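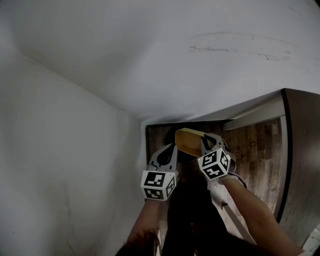 Yellow sponge-like item held at the opening of the timber-backed recess.

This site uses cookies. By continuing to browse you accept our cookie policy.

February
Submitted by Covadonga Requena, Project Coordinator

Progress report to the Droka Fund: household storage and tidying program, Valcárcel rooms

1. Purpose of this report

This report covers the second stage of the program funded under the Droka agreement. It sets out the work completed at the Valcárcel rooms, the present state of the storage areas and the items for which further approval is sought.

2. Work to date

The program was asked to organise everyday household goods into recessed and freestanding storage, and to record how each type of storage copes with ordinary use. Of the 228 storage tasks set out in the agreement, 174 have been completed. The remainder will be carried into the next stage at no added cost to the Fund.

Cleaning goods were dealt with first. Small, light items such as sponges are now assigned to the recesses. Heavier goods have been moved to the lower shelves -- a change requested by Nodari following the first stage.
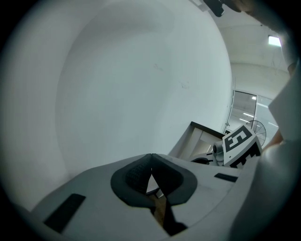
Light wooden shelf or cabinet with a dark brown top edge, near the glass door and the round fan.

3. Condition of the room

The walls remain serviceable, although faint marks are visible and repainting has been priced. The quote from Kastine is within the maintenance allowance. The approach to the glass door is to be kept clear during all sessions, and the layout plan has been amended to show this.

Storage labels have been replaced on three units. The earlier labels did not hold well on the timber surfaces, and a heavier grade has been ordered in their place.

4. Handling

Tasks involving two-handed placement took longer than estimated in the original schedule. The time allowed for each has been revised and the new figures are set out in the attached schedule. Short breaks have been added to the afternoon sessions.
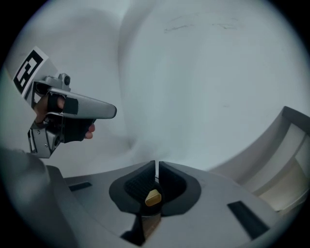

Hand tool in use, with black fingerless glove or wrap.

5. Matters for approval

Approval is sought to extend the use of the rooms by six weeks and to transfer the unspent travel allowance to shelving. Nodari has agreed to both changes in principle -- written confirmation will be forwarded when received.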